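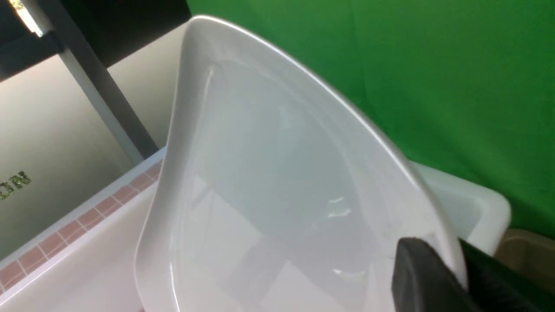 White glazed ceramic dish with a raised rim.

Posted in September by Hanan Twal

Home cooks wanted for a tableware study

Clarnetau is looking for 40 people who cook at home at least four nights a week. We want to know how the colour and shape of a dish affect how much food people serve themselves.

You will keep a short diary for two weeks, then come to our Wodell kitchen for one evening session, starting at 6 pm. Dinner is provided – please tell us about any allergies when you apply.

You must be 18 or over and live within 86 kilometres of Wodell. Participants receive $100 after the evening session. Parking is free behind the building.

To apply, write to Märta Lunde, Clarnetau, PO Box 977, Wodell, with your name, phone number and the number of people in your household.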